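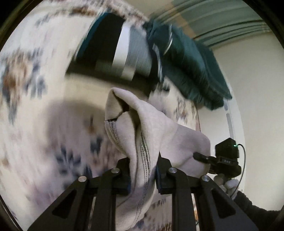 Department of Music and Sound, Popular Music Studies

MUS 152: Writing and Recording the Pop Song
Notes for unit 4, drum machines and the bedroom record
T. Nakajima
Posted 2024-03-28

These are my own lecture notes cleaned up a bit. Not a replacement for coming to class. Listening links are on the course page, same password as January.

Where we left off

Verse/chorus form, the pre-chorus, why a bridge often moves to a chord you haven't heard yet. If you missed it get notes from someone. Today is rhythm first, then how a home recording gets its sound.

1. Drum machines, quick background

Early rhythm boxes sat on top of home organs. Presets only: waltz, bossa nova, fox trot. You picked one and played along. No programming.

Then around 1980 you get machines where you can enter your own pattern. Two families:

- analog: sound made by circuits. Kick is basically a decaying sine wave, snare is tone plus noise, hats are metallic noise with a filter on it. Doesn't sound much like a drummer.
- sample based: short digital recordings of real drums. Costly at first, memory was expensive, so samples were short and cymbals got chopped off early.

Pop used both. Analog ones were cheap secondhand by the mid 80s and that's a big part of how they ended up in house, techno, hip hop. People used what they could afford.

2. The step grid

One bar of 4/4, 16 steps, each step a sixteenth note. Beats fall on 1, 5, 9, 13. Learn those numbers, I will keep using them.

Basic pop beat:
Kick 1, 9
Snare 5, 13
Closed hat 1, 3, 5, 7, 9, 11, 13, 15

Four on the floor:
Kick 1, 5, 9, 13
Clap 5, 13
Open hat 3, 7, 11, 15

Half time: snare on 9 only. Same tempo, feels half as fast. Good trick for a last chorus or a bridge.

Swing: the even numbered steps get pushed late. A little goes a long way. Hats carry most of it, so if your hats only hit odd steps you won't hear any swing at all. Three people asked me last year why the knob was broken.

3. Class example: "Tramardale" by Puvetis

We listened twice. First time just listen, second time write down where things come in. What we got on the board:

Intro, 4 bars, drum machine alone
Verse 1, 8 bars, bass enters, one voice, no reverb to speak of
Pre, 4 bars, organ pad, kick drops out
Chorus, 8 bars, kick back, voice doubled, tambourine
Verse 2, same as verse 1 but only 6 bars (this threw people)
Pre, chorus
Bridge, 8 bars, half time
Chorus x2, ends cold

Why 6 bars? By the second verse we know how long to wait, so the early cut feels like a push. Someone said it sounded like an editing mistake. Fair, but the vocal melody resolves in bar 6 so I think it was written that way.

Doubled voice: sang twice and panned, not a chorus effect. Listen to the consonants, the T's don't line up.

4. Sounding close, sounding far

Volume is only part of it. Things that make a voice sound near: dry, breath audible, more low end (the proximity effect, directional mics only), fairly even level from compression. Far: more reverb compared to direct sound, less top, less bass.

Pre-delay = gap between the dry sound and the start of the reverb. Longer pre-delay keeps the voice in front even with a big reverb behind it. Start at 38 ms on the worksheet, then try 0 and 200 and write down what changes. At 200 you should hear it as a seperate event.

Compare with the Moynihan demo and the album version of the same song. Demo: one mic, guitar and voice together, so you can't fix one without touching the other. Album: everything apart, much cleaner, slower too. I like the demo better. You don't have to.

5. Terms for the quiz

step, swing, half time, four on the floor, double tracking, proximity effect, pre-delay, dry/wet, analog vs sample based, ends cold

Spell them right please.

Assignment

Make a 16 bar drum track. At least two patterns, one change to half time. No loops from a pack, enter the steps yourself. Any software is fine, or sign out the Brimel from the equipment room (code 2573, bring it back with the power supply).

Hand in: the audio file, plus your grid written out by step number like in section 2. One paragraph on what song you were thinking of and what you took from it. Stealing a beat is OK here, say where its from.

Next time: bass lines, and why the kick and bass fight. Read the chapter on low end before class, skip the part about mastering.

Office hours same as usual, email first. T.N.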